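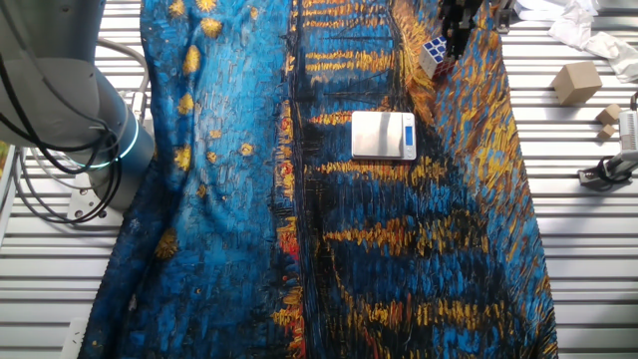 Starry river print, blues and yellows, on white slats.

Visit report: Arnura textile printing works, Diltach

The Arnura works opens its doors once a year, in July, and takes visitors in small groups from 9 a.m. I joined the second group. The tour follows the cloth from goods-in to dispatch and takes most of a morning. Safety shoes are required in the finishing hall and are not lent out.

The site stands on the Arnton side of Diltach, next to a disused rail spur. The older building was put up for rotary screen printing, and two of the screen lines are still in place. One runs. The other is kept for parts. Digital printing occupies the newer hall, which is air-conditioned and held at 50 percent relative humidity. A wall display at each end of the hall shows the reading.

Goods-in and preparation

Cloth arrives as grey goods on cardboard cores. On the day of the visit the racks held mainly cotton sateen and a plain-weave cotton for furnishing use. Each roll is unwound over a lit inspection table, and faults are marked with a colored thread in the selvage. Rolls with too many faults go back to the weaver.

Cotton for reactive ink is then padded with a mix of alkali, urea and thickener and dried on a stenter. Our guide spent longer on this step than on any other. Uneven padding shows up later as pale bands across the width, and by that time the ink has been paid for. The pad liquor is mixed in small batches and dated on the drum. Any left over at the end of a shift is thrown out.

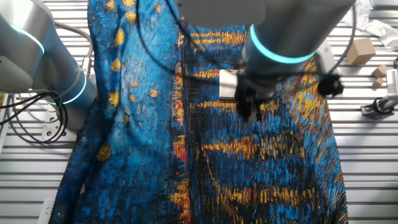

Why is the cotton treated before printing and not after?
The alkali has to be in the fiber for the reactive dye to fix during steaming, and the thickener keeps the drops from spreading along the yarns. Putting the alkali in the ink would make the ink unstable in the print heads.

Printing

The digital hall has two machines. The wider one was running a repeat floral in four shades of green. Cloth is pressed onto an adhesive belt, passes under the heads, and is lifted off into a hot-air dryer. The belt is washed on its return path. A counter on the control panel read 2,406 meters for the job when our group reached it.

Job changes were the part I had come to see. Arnura fills in a paper card for each change, with the profile, belt tension, head height and a swatch stapled to the corner. The swatch is compared with the master under two light sources. If the two disagree, the file goes back to the color office and the machine takes the next job in the queue. The guide gave no figure for how often that happens.

Ink comes from Petek in bulk containers and is degassed before use. Black is used up slowest, contrary to what I had assumed, as most dark areas in furnishing designs are built from navy and brown.

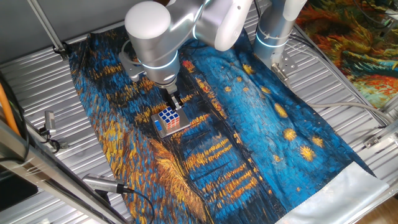

Steaming, washing and finishing

Printed cloth hangs in loops in the steamer. The washing range behind it has 5 boxes, the first cold and the later ones progressively hotter. Water from the last box is piped back to the one before it. Surplus color in the first box is heavy, and the drain there is kept separate from the rest.

Finishing is done on a second stenter, where the width is set and a softener is applied if the order calls for it. A meter of every roll is cut off and kept. The sample store currently lists 1,141 pieces, filed by job number on steel shelving, and visitors may handle them. I compared several sateens with the plain weave in the same design. The sateen gave deeper blues. The plain weave held fine lines better.

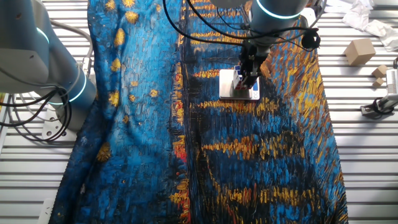
Printed fabric with soft folds running lengthwise.

Practical notes

Parking is on the gravel lot behind the screen hall; the front spaces are for trucks. The finishing hall is hot even early in the day. Questions are taken at the inspection table and again in the sample store, and the second is quieter. Remnants are sold by weight from a room beside the gate until noon, cash only. Bookings for the next open day are handled at the Arnura gatehouse.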